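Unit 2: Caring for Household Textiles
Course handout

Most damage to clothes and linens at home is done in the wash and in storage. Wear comes second. This unit covers how cloth takes up water, why it creases, and how to sort and put away a mixed load. Read it before the practical session and bring the fiber chart from Unit 1.

Cloth creases when its fibers are bent and then held in the new position. Cotton and linen crease easily. Wool springs back. Polyester resists creasing when cool but will set a fold if it is packed while hot from the dryer.
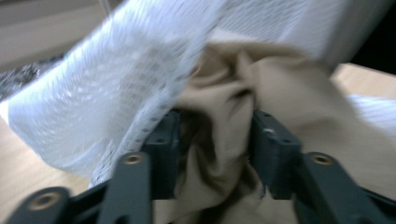 Huiling Fu
Textile Care, evening section
Revised June

Sorting

Sort by color first, then by weight, then by how much friction the item can stand. Students tend to stop after color. A heavy towel washed with a thin blouse will rub the blouse through its whole cycle, and the blouse comes out older than it went in.

Check pockets, close zippers, and leave buttons undone. Buttoned shirts pull at the buttonholes when they turn in the drum. Turn dark items inside out.

Mesh, net and open knits go in a wash bag or in the sink. They snag on hooks and zipper teeth, and a snag in an open fabric travels farther than one in a close weave. 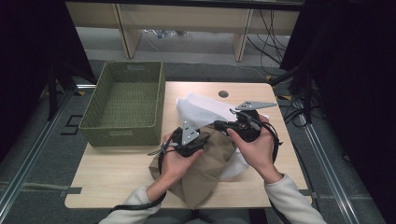
Washing and rinsing

Use less detergent than the cap suggests if your water is soft. Too much leaves a film that holds soil and makes towels stiff. If rinse water still feels slippery, rinse again.

Water temperature depends on the fiber and on the soil. Protein stains (egg, milk, blood) go in cold water, as heat fixes them. Grease needs warmth. For a garment with both, treat the protein first.

Do not fill the drum past the point where you can fit your hand in flat above the load -- cloth that cannot move does not get clean.

Drying

Shake each piece once before hanging it. Hang shirts by the hem and trousers by the waistband. Knits dry flat on a towel, pulled gently back to shape while damp. Linen is easiest to press when still slightly damp, so take it down early.

Folding and storage

Fold along the grain wherever you can. A fold across the bias will stretch under the weight of the stack. Put heavy pieces at the bottom and refold anything stored for a season along new lines, so the same threads are not bent for months.

Everything stored should be clean and fully dry. Moths go for soiled wool first. Plastic bags trap damp; an old cotton pillowcase is better.

For the practical session

Bring one cotton item and one knit, both washed. We will compare the Gestden and Benedetti folding methods, which are in the reader on page 19. Written answers to the exercise on page 17 are due at the start of class.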